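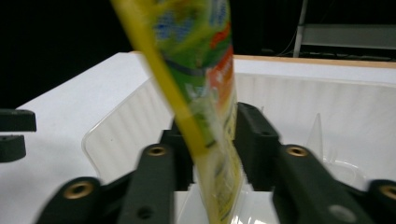 Trinh Giáp 看完上一版进度表,回了一句:袋装这一类到底算不算采完,验收按条数还是按能用的条数?下面先回这个,再讲其他的。

按能用的条数。上一版写得含糊,是我的问题,表头当时只写了“完成”,没写筛没筛过。这一版起两列分开:录制条数、入库条数。给 Stimik 的汇报以后只看入库那列。

一、进度

七月到目前,软包装入箱这一项录了 1182 条,筛完入库 1000 条整。合同里这一项要求就是 1000,所以算到线了,但我不建议现在停,理由见第三节。

品类 21 种,都是超市能买到的零食软袋,高的矮的都有,有带亮面的,有半透明的。动作只有一个:手持夹爪夹住袋子,放进白色塑料箱,松开,退出。听着简单,录起来不简单。

硬盒那一项还没开始。原计划和软袋并行,人手排不开,往后挪。Ridthorpe 那边知道,口头同意了,书面的还没补。

二、没入库的是哪些

大头是三种情况。

第一种,起止点剪错。操作员按开始键早了,前面一长段是手在找袋子。后期能剪,但剪完动作起点不统一,模型学到的就是一段犹豫。这种能救的救了,救不了的扔。

第二种,夹爪位姿丢了。轨迹中间跳一下,回放时夹爪从箱子左边瞬移到右边。亮面包装出得多,怀疑和反光有关,没有验证,先记着。

第三种,袋子放进去之后是歪的、半搭在箱沿上的。这个内部吵过。Hoàng 组的意见是留下,标成失败样本;我这边的意见是先不混进主集,单独放。现在的处理是单独建了一个文件夹,没删,后面要用随时能调。入库数里不含这批。

还有零散的,时间戳对不齐、录到一半断电之类,不逐条列了,清单在共享盘。

三、为什么想再录一点

长条高袋子的样本偏少。矮胖的袋子好夹,操作员顺手就多录了,分布偏得比较明显。高袋子往下放的时候上半截会晃,下半截先碰到箱底,夹爪什么时候松,每个人做法都不一样。有人一碰底就松,有人要往下压一下再松。两种都不能算错,但样本少的时候混在一起,训练出来的策略松爪时机飘得厉害。

另外运动模糊的问题。放得快的那些条,腕部相机里袋面上的字全糊。对策略训练影响不大,对后面想做的包装识别有影响。新录的打算让操作员放慢一点,但也不能全慢,慢动作学出来就是慢动作,现场嫌。具体比例还在商量。

申请追加 100 条,全部是高袋子,快慢都要有。不另要钱,从硬盒那项预留的工时里挪。请批。

四、设备

夹爪手指是打印件,磨损比预想的快,内侧纹路磨平以后亮面袋子打滑。已经换过一轮,备件还有。换指以后要重新标定,之前有一个下午忘了标,那一下午的数据整批重录,损失算我们的,没有计入合同条数。

箱子位置现在每录一小批挪一次,角度也转一点。早期的数据箱子几乎没动过,这个是教训。早期那批没有剔,但训练时降了权重。

存储快满了。原始视频按约定要留到验收后,压缩版可以先传。Lotach 的盘能不能先借一个用,麻烦帮问一下。

五、初步训练

拿入库数据跑了一版,只是看数据有没有大毛病,不算交付。矮袋子基本能放进去。高袋子不稳,常见的失败是松爪太早,袋子倒在箱沿外面。和第三节说的对得上。没见过的包装图案上表现掉得不多,这点比预期好。换了箱子以后掉得多,说明箱子那边的变化还是给少了。

成功率的数字这次不报。测试的次数太少,报出来怕被当成结论引用。下一版补正式评测,测试规程已经写了草稿,附件里有,请先看评分那一页,袋子站着和躺着是不是同样算成功,需要你们定。我们倾向都算,只要整个袋子在箱沿以内。

六、下一步

追加的高袋子,批了就开录,上午录,下午筛,当天的当天筛完。之前攒一堆再筛,标准前后不一至,返工很多,不这么干了。

筛选标准合成一页纸,贴在工位上,新来的操作员先录一组练手的,不入库。

硬盒那项的品类清单下一版一起交。里面有几个带提手的,夹法不一样,可能要单独算一类,先提个醒。

歪袋那个文件夹怎么标,和 Hoàng 组再开一次会定下来。

七、需要你们回的

追加 100 条批不批。
评分规则,躺着算不算。
硬盒延后的书面确认,Ridthorpe 谁签。
存储盘。

Trinh Giáp 问的另一个问题,操作员轮换会不会影响一致性:会,目前每条都记了操作员编号,可以分开看。还没来得急分开跑,下一版给。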